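Two arms, one bench: the Sitach kit under review

Grultine has sold single-arm training rigs to colleges for years, and the Sitach is its first attempt at a matched pair. The kit arrives as two arms, two grippers, a controller, a bag of clamps and a printed manual of 185 pages. It is meant for teaching labs and small automation shops that want to try two-handed handling without paying for an industrial cell.

We ran the kit for 11 weeks at the Ashby test shop, starting in April, on ordinary kitchen goods. Rigid blocks tell you very little about a gripper. Paper cups, pot lids and shallow trays tell you a good deal more, as they crush, slide or tip when the approach is wrong.

Setup

Each base clamps to the bench edge and needs a flat surface beneath it. Grultine asks for a bench that does not flex, and means it. On a light folding table the arms rocked at the end of every fast move, and the controller threw a vibration fault until we gave up and went back to a steel-framed bench.

Calibration is done in pairs. You bring both grippers to a shared reference point, confirm, and repeat at the far corners of the work area. The manual describes this well, although the diagrams are printed too small. The software then builds a keep-out zone between the arms. By default the zone is generous enough that the arms can't pass an object from one to the other. The margin can be reduced in the advanced menu, and most buyers will want to do so early.

Cable management is the weakest part of the hardware. The supplied ties are too short for the outer links, and a loop left slack at the elbow will catch on the next joint at full rotation. We replaced the ties with hook-and-loop straps and had no further trouble. A proper cable guide should be in the box at this price.

Motion and grip

Movement is smooth at low and medium speed. At the top setting there is a slight overshoot at the wrist, enough to matter when setting a cup down inside a rim. The payload limit is 300 grams per arm with the standard fingers, so an empty saucepan is out of the question for one arm and the pair won't lift a full one either. Lids, cups, utensils and small containers are fair game.

Grip force is set in steps through the software. The lowest two steps will hold a paper cup without denting it, provided the fingers close below the rolled lip. Above that the cup wall folds. Force feedback is read from motor current, with no sensor at the fingertip, and it drifts as the motors warm up. After a long session we had to drop the setting by one step to get the same result.

Smooth plastic is harder. The stock finger pads are a firm compound that slips on anything glossy. Arnik sells a softer pad that fits the same screws, and we would budget for a set from the start. They wear faster, but they're easy to swap.

Software

Tasks can be recorded by guiding the arms by hand or written as a script. Hand guiding is the better way to learn the system. The joints back-drive with moderate effort, and recorded paths can be trimmed and slowed afterwards. The script editor is plain and quick, though the error messages refer to joints by index and the manual refers to them by name. A table on page 2 matches them up – print it and tape it to the wall.

Synchronization between the arms held up well. One arm can be told to wait on the other's position, its grip state or a timer. We had no dropped commands on a wired connection. Over wireless there were occasional pauses, none of which caused a collision.

Support and verdict

Spare fingers, pads and cables are listed on the Grultine site with prices, and our order for a replacement gripper cable was filled without fuss. The warranty covers motors and controller but excludes the finger assemblies.

The Sitach is a capable teaching kit with a few economies in the wrong places. A lab that already owns a solid bench and has someone patient enough to tune grip settings will get good use out of it. Shops hoping for unattended running should look at a heavier class of arm. We'd also like to see the keep-out margin moved to the main menu, where a first-time user has some chance of finding it.
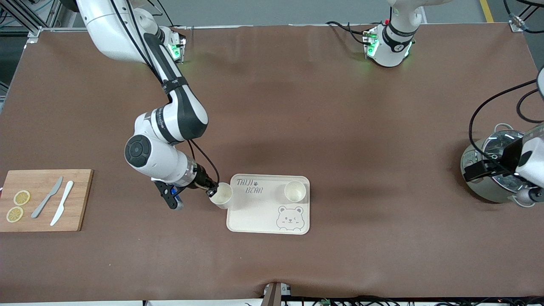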